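The Stirnadley winter clothing grant is now past its halfway point, and I've been asked to report on whether it is doing what the application said it would. My answer is partly. The coats are going out. The claim that warm coats lift winter school attendance is another matter, and I'd ask the board not to repeat it in the annual summary yet.

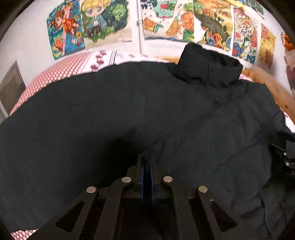
*Stirnadley Winter Grant - Progress Report No. 2*

## Spending

We have drawn $3800 of the grant. Of that, $2000 went on adult and youth coats through Besari, whose quote was the lowest of those we received. I still think we paid too much for delivery. The invoice lists a "regional handling" charge that wasn't in the quote, and Besari has yet to explain it to my satisfaction.

The rest went on mitts, boots and the hall rental in February. Receipts are with the office.

## Attendance

Quintana School sent us its figures for nine weeks. They show a small improvement over the previous winter, and Colm Keogh has suggested we lead with that. I'd be careful. It was a mild winter, the bus route changed in the middle of it, and we don't know which of the students who missed fewer days had a coat from us.

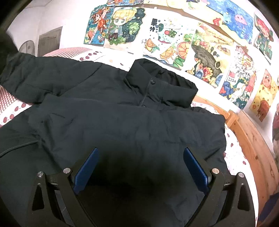 If the board wants a real answer, the school would need to match names, with the families' consent, and I doubt it has the staff hours. A short survey at pickup would be cheaper. It would also tell us less, as people tend to be polite to whoever has just handed them something.

## The Zovura booking system

I was doubtful about paying for this and I remain so. Families were meant to reserve a size online before coming in. Most phoned instead, or turned up on the Sunday and took what fit.

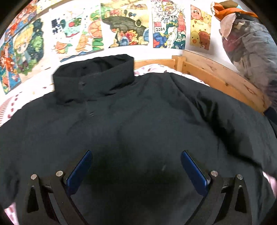 The licence renews before next season unless we cancel in writing. My recommendation is to cancel and go back to the paper sign-up sheet - it cost us nothing and we never lost a booking with it.

## Still to do

- Written explanation of the handling charge from Besari
- Board decision on Zovura
- Youth large sizes, still short
- Colm to ask Quintana School about a consent form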